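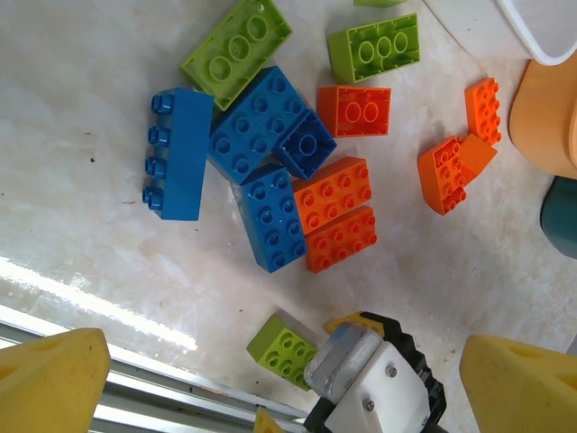 Figure 3. Plastic building bricks in blue, green and orange on a pale work surface.

4.2 How readers spoke about the unreliable narrator

We turn now to the part of the interviews that we enjoyed most, and which, we must admit, took us a good deal longer to work through than we had planned. All 44 members of the two reading groups had finished Falcão by the time we met them, and most had gone on to Padon, the second of the novels, in which the story is told by a lodger whose account of the fire changes each time she gives it. We had expected, following Szalai's earlier work on courtroom novels, that readers would feel cheated once the lodger's first version fell apart. A few did (one put the book down for the whole of December and only came back to it when her sister asked how it ended!), but far more of them spoke of the lodger with real fondness, and several went back to the opening chapters to see how early they might have caught her out.

What seemed to matter a great deal was the point at which the doubt crept in. Readers who began to wonder in the first five chapters tended to talk about the book as a kind of game between themselves and the author, whereas those who trusted the lodger until the inquest talked about her much as one might talk about a friend who has told a fib, with some hurt and quite a lot of excuse-making on her behalf. Tessier calls this second way of reading "keeping faith", and we have borrowed her term, though we use it a little more loosely than she does.

Devura sits rather awkwardly beside the other two novels. Its narrator never lies outright; he simply leaves out the brother, and the brother's absence is felt long before it is explained. Five readers told us they had guessed at a missing person purely from the way meals were described, and Dunne, who led those interviews, has kept their remarks at full length in the appendix, as we could not bring ourselves to shorten them. We return to the matter of the meals in section 5, together with Somogyi's objection that such guesses are easily made up after the fact.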